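Drutetti shape-sorting block: review

The Drutetti is a peg board of the familiar nursery type: a thick blue base with shaped openings in the top and a set of coloured prisms to match. I bought it for bench work on fit and insertion, where a toy is often cheaper than a machined test piece. My colleague Enikő Orbán also tried the pieces and agreed with most of what follows.

The base has a matte finish and a flat top. It sits square on a smooth floor and is heavy enough that a badly aligned peg tips before the base slides. I inserted and removed pegs 400 times over the trial. The corners of the openings show light polishing and no chipping.

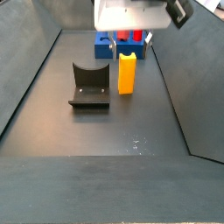
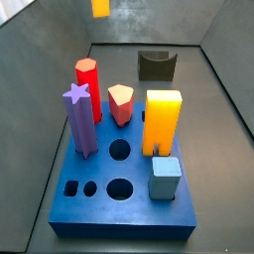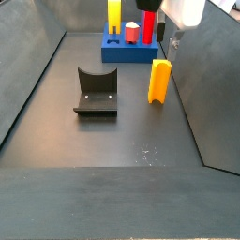

Fit varies by shape. The hexagon goes in with little effort. The star needs its points lined up closely and will catch on one of them if it is tilted. The arch is the least satisfactory: it will stand convincingly when only one leg has engaged, and a light knock brings it out again. Roughly 70 of my attempts with it had to be repeated.

Colour is a weak guide. More than one peg is red, so a user who sorts by colour gets no help — Krisztina Bozsik, who teaches the early years group, considers this a merit. I would have preferred distinct colours for inventory purposes.

The older Sendero set has looser openings and shorter pegs. It is easier for small hands and less useful for measuring anything. Spare pegs for the Drutetti are sold singly, which the Sendero range does not offer.

Recommended for bench use, with reservations about the arch. For a child under three I would choose the Sendero.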